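¿Por qué te pica una picadura de mosquito?
Los porqués del cuerpo — sección para curiosos

Te pica un mosquito. No te enteras. Y al rato, ¡zas!, un bulto rojo que pica una barbaridad. ¿Quién ha hecho ese bulto? El mosquito no. Lo has hecho tú. Bueno, tu cuerpo.

Vamos por partes, que hoy hay mucho que contar.

Primero, la que pica es ella
Solo pican las mosquitas hembra. Los machos se alimentan de néctar y jugos de plantas. Las hembras necesitan la sangre para formar sus huevos — no es que te tengan manía. Cuando meten la trompa en tu piel sueltan un poquito de saliva. Esa saliva lleva sustancias que impiden que la sangre se haga costra mientras beben.

Y ahí empieza el lío. La saliva es de otro. Tu cuerpo no la conoce.

Los vigilantes de la piel
En la piel tienes unas células que se llaman mastocitos. Nombre raro, sí. Apúntalo. Imagínate un saquito lleno de bolitas. Dentro de las bolitas hay una sustancia, la histamina. Cuando tu sistema inmunitario reconoce algo que no le gusta, los mastocitos abren las bolitas y sueltan la histamina.

¿Qué hace la histamina? Varias cosas a la vez:
Abre más los vasos sanguíneos pequeñitos. Llega más sangre — piel roja.
Hace que se escape líquido de esos vasos. Se forma el bulto.
Avisa a los nervios. Y los nervios dicen: ¡PICA!

Con ese líquido llegan también más defensas, glóbulos blancos, a ver qué ha pasado. A todo este jaleo los médicos lo llaman inflamación. La palabra suena a incendio, y viene de ahí, del latín, de encender.
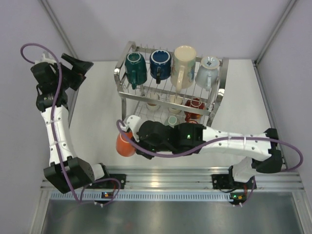

Cuatro tazas boca abajo en el escurridor.

¿Y por qué a mi hermano le sale más grande?
Nos lo preguntó Roxana Toma, de 9 años, desde Plostberg. Buena pregunta. Cada cuerpo reacciona a su manera. Hay personas a las que casi no se les nota y otras a las que se les pone el brazo como un bollo. A los niños pequeños suelen salirles bultos más grandes que a los mayores, porque su sistema inmunitario está empezando a conocer la saliva de mosquito. Con los años, después de muchas picaduras, mucha gente reacciona menos.

La primera vez de todas puede que ni salga bulto. El cuerpo todavia no ha aprendido que aquello es un intruso. Primero aprende, luego protesta.

¿Sirve de algo rascarse?
Poco. Al rascarte le das al nervio otra cosa en que pensar (un dolorcito) y el picor se calla un momento. Pero al frotar la piel los mastocitos se alteran otra vez, más histamina, más picor. Y vuelta a empezar. Además, con las uñas puedes hacerte una herida y por la herida entran bacterias.

Mejor esto:
Lavar con agua y jabón.
Algo frío encima, envuelto en un paño, unos minutos.
Uñas cortas.
Si pica mucho, díselo a un adulto. Hay cremas y también medicinas que se llaman antihistamínicos. Anti-histamina, ¿ves? Le cierran la puerta a la histamina. Las dan los mayores, no se cogen solas del armario. 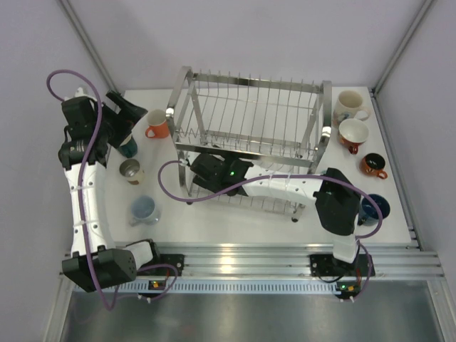 Otra cosa que se confunde mucho: la inflamación no es mala siempre. Si te raspas la rodilla también se pone roja y caliente, y es parte del arreglo. Sin inflamación las heridas se curarían fatal. El problema viene cuando no se apaga, o cuando salta por algo que no hace daño, como el polen. Eso es una alergia. Mismo saquito, mismas bolitas, misma histamina. Por eso a la gente con alergia al polen le pican los ojos y estornuda sin parar en mayo.

¿Cuándo hay que avisar corriendo?
Si después de una picadura de cualquier bicho cuesta respirar, se hincha la cara o la boca, o te mareas — adulto y urgencias, ya. Con los mosquitos es rarísimo. Con avispas y abejas pasa algo más. Y si la picadura sigue creciendo y duele o sale pus al cabo de unos días, al médico también, sin prisas pero al médico.

Experimento rápido
Con un boli sin punta (tapado), dibújate una raya suave en el antebrazo. Espera 2 minutos. ¿Se ve una línea rosa? En mucha gente sí. Son los vasitos de la piel, que reaccionan al roce. Compara con alguien de tu familia. No aprietes, eh, que no hace falta.

Palabras nuevas
Mastocito: célula que guarda histamina.
Histamina: sustancia que pone la piel roja, la hincha y hace que pique.
Glóbulo blanco: célula que defiende el cuerpo.
Antihistamínico: medicina que frena a la histamina.

Driss Mansour, desde Dekine, pregunta si los mosquitos prefieren a unas personas más que a otras. Sí. Les atraen el aire que soltamos al respirar, el calor y el olor de la piel, que en cada uno es distinto. Lo contamos con mas calma el martes.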